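A day at the Brelleck Homes and Interiors Fair
23 Sep 2021

I have wanted to go to the Brelleck fair for years and this time I finally got myself on the early train. It fills both floors of the old wool exchange, with a yard at the back for the food stalls, and I was through the doors by 11 with a tote bag, a tape measure and far too many ideas about our spare room.

I started upstairs with the room planning displays, where colour was the big subject of the day.

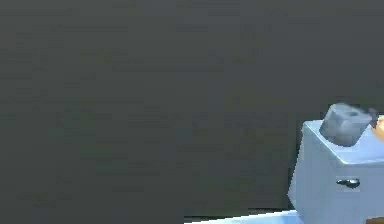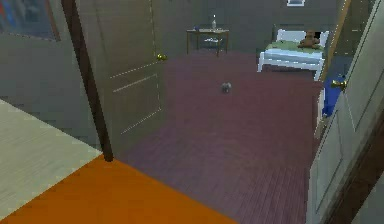
Computer-rendered views: pale blue against dark grey, and a bedroom through a doorway, with orange on the floor.

I would never have dared put orange on a floor before, and now I can't stop thinking about it! The talk on colour up there was packed (I stood at the back beside a very patient spaniel) and the main advice was to live with a big painted sheet of card for a week before buying a single tin. Look at it at breakfast, look at it with the lamps on, then decide. I went straight home and did it, and the yellow I was so sure of looks like custard after dark.

Downstairs was where I lost most of the afternoon. Bouchard had the long stand by the stairs, all wool blankets and heavy curtain cloth, and they let you handle everything. I came away with a bag of offcuts for £6, enough for two cushions if I'm careful with the stripes. Across the aisle Hinik were showing people how to re-cane a chair seat. You could sit down and have a go, and my row was so wobbly that the woman teaching me quietly undid it and let me start again. Second try was much better. They run a weekend course in January and I have put my name down.

The Fonska stand was lamps, mostly paper shades, and it had the longest queue of the day. Lovely things, though £70 for the small one made me put it back.

There were 40 stalls in the second-hand section, which I'd saved until last, and that was a mistake as the best of the china had gone. I did find a good enamel bread bin with its lid, and a box of brass hooks that need nothing more than a polish.

Lunch was a cheese and leek pie in the yard, eaten standing up. The coffee van ran out of milk after lunch, so get yours early. Trains back are every hour, and the station is a flat ten-minute walk if you go by the canal, even with a bread bin under your arm.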